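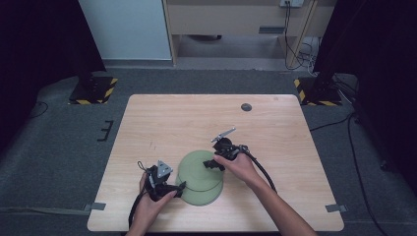 **Skisidton library to stay open on Sundays through the winter**

Sunday, November 26, 2023

The public library in Skisidton will keep its doors open on Sundays until the end of the winter, the town council has decided. The trial period, which started after the summer holidays, should have finished this week.

During the trial the library received 3,584 visits on Sundays. The head of the library, Marit Midtbø, says that this is more than she had expected, and that many of the visitors were families with small children and students who have no quiet place to study at home.

"On the first Sunday we had 98 people, and I thought it was only curiosity," she says. "But they came back the week after, and they brought their neighbours."

The council voted on the matter on Thursday evening. Two members were against the proposal. One of them, Bendik Halvorsen, said in the meeting that he has nothing against the library, but that the money for the extra hours is taken from the budget for road repairs. He asked for a full report on the costs before the spring.

The new hours begin in December. The library will be open on Sundays from noon until five o'clock, one hour longer than during the trial. The lending desk will have staff for the whole time, but the local history room on the upper floor will stay closed -- its collection can be used on weekdays only, after booking.

Karthik Sheikh, who studies to become a nurse, comes by bus from Vusteck nearly every week. He is glad about the decision but would like to see a better connection. The last direct bus on Sundays leaves before the library closes, and the next one goes the long way by the harbour and takes 62 minutes.

The bus company has not yet answered whether the timetable can be changed. Midtbø has asked for a meeting with them before Christmas.

Books can be returned at any hour in the box beside the main entrance, also on public holidays.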